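The **Datlow Manipulation Practicum** is a one-semester laboratory course in robotic grasping offered by the engineering program at Datlow. Students work in teams of three or four and record, label and replay short manipulation tasks on a tabletop arm. The course is taken mainly in the second year and carries no written final.

## History

The practicum grew out of an after-hours student club that met in the Beler building and built line-following vehicles. When the club received its first two-finger gripper, the sessions were moved into the regular timetable and opened to students outside mechanical engineering. The enrollment limit was later raised from 94 to 126, with lab sections running in both semesters.

## Course structure

Teaching is divided into a short lecture block and a longer lab block. The lecture block covers coordinate frames, gripper force limits and camera calibration. In the lab block each team is assigned an object family and keeps it until the end of the semester. Families used so far include kitchen utensils, folded cloth, stationery, and power strips and plug adapters.

Each team must submit 100 accepted recordings. A recording is accepted if the gripper view and the joint log have matching start times and the object stays within reach for the full task. Rejected recordings may be repeated without penalty – a rule introduced after early teams spent more time appealing decisions than collecting data.

## Electrical family

The electrical family is generally considered the hardest of the four. Its objects differ widely in outline, and flat adapters leave little height for the fingers to close on. Work starts with single objects set apart from one another and moves on to piles, in which one item has to be lifted off another without dragging it. Nothing is connected to power during these exercises. 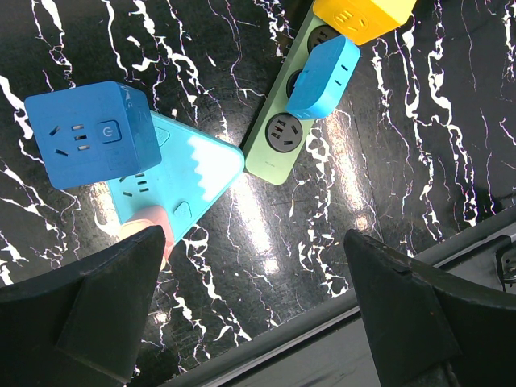

*Wrist camera view of an overlapping arrangement from the electrical family, with a small blue adapter lying across a mint-green power strip.*

Glossy work surfaces are permitted. Reflected light and strong surface patterns lower the reliability of simple edge detection, and teams are expected to report the effect in their lab notes. Depth readings near a bright reflection are excluded from the error calculation unless at least two viewpoints agree.

## Software

Recordings are handled with Sosetti, a logging tool written by former students of the course. It stores the gripper view, joint angles and finger opening in one file and flags missing samples. Version 2 added side-by-side replay. The tool has no path planner; teams write their own or move the arm by hand guidance.

## Assessment

The grade is based on the accepted recordings, a replay test and a lab notebook. In the replay test the arm repeats a task chosen by the instructor, with the objects shifted slightly from their recorded positions. Notebooks are graded for completeness and for the treatment of failed grasps.

The best replay results go forward to the Halás Cup, an internal contest held each April. Teams have a fixed time to clear a mixed pile into a tray, and points are deducted for dropped objects and for contact with the table rail. The highest score on record is 208.

## See also

- Robot end effector
- Hand–eye calibration
- Bin picking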